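Neighborhood Reading Rooms: Mid-Year Report to the Tivden Fund
Submitted by the Estulside Library Service

This report covers the first six months of the grant. Over that period 188 families registered for the reading rooms, against a target for the full year of 150. Most joined through the Estulside branch, where evening sessions run until 7:30. The Zurkilen branch opened later than planned, after delays in repairing the heating, and its numbers remain lower.

Each session includes a shared story, free reading time and a short talk for parents on borrowing and renewing books. Attendance was steady through the fall and dipped in December. 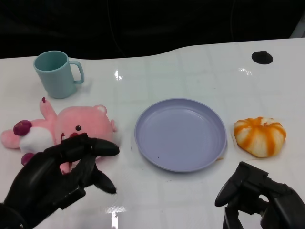

Rautiainen asked whether the December dip should be read as a loss of interest, and whether the families who stopped coming had been contacted. Staff telephoned each household that missed three sessions in a row. Most gave work schedules as the reason, and 59 families have since asked for a weekend session. We propose to begin one at Estulside in the spring.

Book purchases

The collection grew by some 2,000 titles, mainly picture books and early readers. Large-print and bilingual books took a greater share of the budget than we had forecast — a change agreed with the Fund in October. Cataloging is complete at Estulside. At Zurkilen, nine boxes are still waiting for labels and will be shelved by the end of next month.

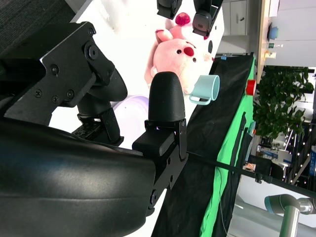
Staffing and spending

Both part-time posts are filled. Spending on salaries is slightly under budget owing to the late opening at Zurkilen, and we request permission to move the difference to the weekend session. Printing costs were higher than expected. We have changed suppliers and do not expect a further overrun. 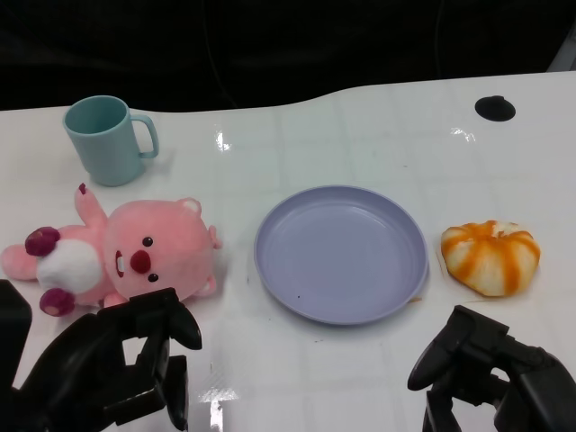
Zurkilen, February

The branch now holds two sessions a week. Parents have asked for a later start on school nights, and the trial of a 6:15 opening will continue until the summer break. The lending period for picture books has been extended to four weeks at both branches. Figures for returns under the new period will be included in the final report, together with the results of the parent survey.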